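The Long Way to Tidy a Bedroom

January 3, 2026
By a staff writer
Print this article | E-mail this article

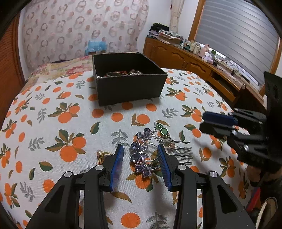 Sorting jewellery on the bed, one piece at a time.

There is a pearl ring that has been picked up more often since September than most of us pick up a fork. It goes from the bedspread to the box. Then somebody tips it out and it goes from the bedspread to the box again, and by teatime it has travelled a respectable distance without leaving the room.

The people moving it work for Rindora, a small firm that gathers examples for household robots and has so far resisted the urge to put the word "solutions" in its name. Its customer is Druletti, which wants to sell a machine that can clear up a bedroom. Before that can happen the machine has to learn what clearing up looks like, and it learns by being fed a great many recordings of a person doing it. The person holds a gripper in each hand, two black fingers apiece with blue pads at the tips, and does the job through those.

Having spent an afternoon trying it, I can report that it is like eating peas in oven gloves. A bracelet comes up with two others attached. The hair comb, which has long bent prongs and a grudge, would sooner take the bedspread with it. A clip covered in purple crystals was my one triumph, and I was told kindly that I had gone at it too fast and the recording would be thrown away.

The target for the project, which is called Claltalwood for reasons lost in somebody's inbox, is 300 usable goes in each home. A quick collector manages 44 in a day. I managed 3, of which 2 survived.

What counts as usable is a matter of some debate. A dropped earring is fine if you go back for it, and is in fact prized, as the machine needs to see how a mistake gets mended. A dropped earring that you nudge under the pillow and pretend not to have noticed is frowned upon. Hesitating is bad. Showing off is worse. Collectors are asked to move like someone who has done this before and has nowhere else to be, a state of mind I have only ever met in cats.

Then there is the matter of the rooms. Rindora started out in a rented unit with a white table, good lamps and a tray of plastic beads, and the results were lovely. The robot trained on them was superb at white tables. Shown a real bed with fruit printed all over the cover, it made several confident attempts to pick up an orange. So now the collectors go out to proper homes, where there are drawers left open, patterned wallpaper and little bottles along the cabinet, and they are under strict orders not to straighten anything first. For some of them this is the hardest part of the job.

A rival outfit, Ivanov, does most of its work in simulation, where the necklaces are made of sums and nothing rolls under the wardrobe. Its staff say this is quicker and cheaper, and they are right. Rindora's staff say a simulated tangle has never met a real one, and after my afternoon I lean their way — though I may just be bitter about the comb.

Druletti will not say when its robot goes on sale, or whether it can yet put a string of pearls in a box without bringing the box along. The next homes on the list have been chosen for their sock drawers. I have not been asked back.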